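Progress report to the Kershaw fund: household robot strand, June

You asked for a plain account of the Hunard open day before the next payment is released, so I went in person. The demonstration began at 9 in the morning. The work shown was laundry, done by a two-armed robot at a washing machine, and it was presented as the main result of this period.
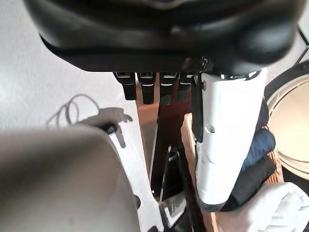 Beverley Lockwood

My view is that the project is behind where its last report put it. That report said 21 household tasks would be ready to show. Hunard now lists 19, and I saw one. Howard Oakley, who runs the work there, told me the others are "in good shape". I asked to see any of them – his choice – and was told the schedule was full.

I also asked how often the laundry task goes wrong. They have 4000 logged attempts but no failure rate they were willing to give me. With that many attempts on file, somebody must be able to work one out. I have asked for the figure in writing, along with the number of times a person had to step in.

The layout bothered me too. The towels were in a tray on a stand in front of the washer,

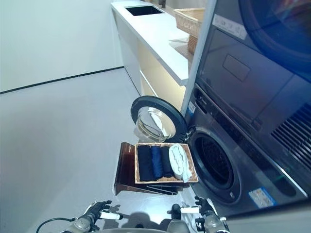
and the washer door was already open when I looked. Most homes I know have a heap on the floor and a door that sticks. Howard says the Clolel software will cope with a less tidy start, but he gave no date for trying it.

Spending is within budget, and the Brillari parts invoice has been paid. I have no complaint there.

I recommend holding the next payment until we have the failure figures and have watched a second task, picked by us on the day. I can go back for that at short notice.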